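Parallel jaw or multi-finger hand for cups and dishes?

wattlebench
Setting up a two-arm cell for loading a dish rack, plastic cups first, plates later. I can get a Pravon parallel jaw for both wrists, or put the Ayala hand on one side. Budget is $2000 over the price of the jaws and the arms are already paid for. Has anyone run both?

tin_snips
Ran both for 4 months. Jaws for everything. Rim grasp on a cup is two contact points and one number to tune. The Ayala has a lot more to go wrong and our finger calibration drifted.

loopgain
Disagree. A rim grasp is fine until the cup has to tip, then it wants to swing around the fingertips. With the hand you wrap the base and it stays put. Which firmware were you on when it drifted?

tin_snips
Whatever it shipped with in February. Never updated it, so fair point. Still wouldn't buy one for cups.

wattlebench
How does the extra weight go? My arms are near their limit at full reach.

loopgain
Put the real mass and centre of gravity in the Risent controller, don't leave it on the default. Our adaptor plate and bolts came to 185 g on their own and we'd forgotten them.

kelpie_cam
Depends on your cameras as well. From the head view a black gripper coming in over a white wire rack covers half the slots. We run a Komusix on the head and a fixed one at the side, and I wouldn't try rack work with only the first. Brown paper on the table helps too, the white wires were washing out on our white bench.

tin_snips
Agree on the side camera. The paper curls at the edges though – tape it down.

kelpie_cam
Same setup from both views, jaw on one arm and hand on the other: 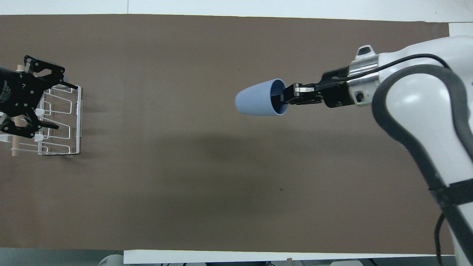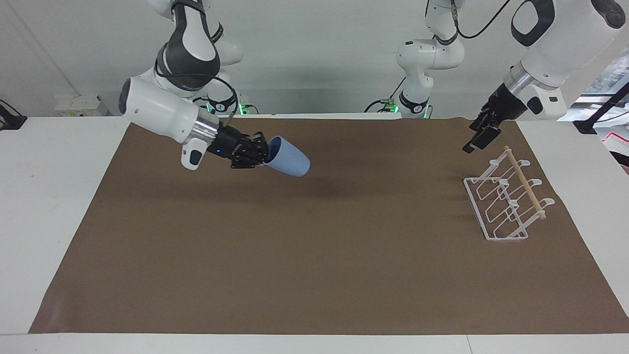 Head camera first, then the side camera. Light blue cup on its side in both.

wattlebench
Thanks, that helps with the camera question. I'll go one of each and keep the second jaw as a spare.

tin_snips
Get 2 spares.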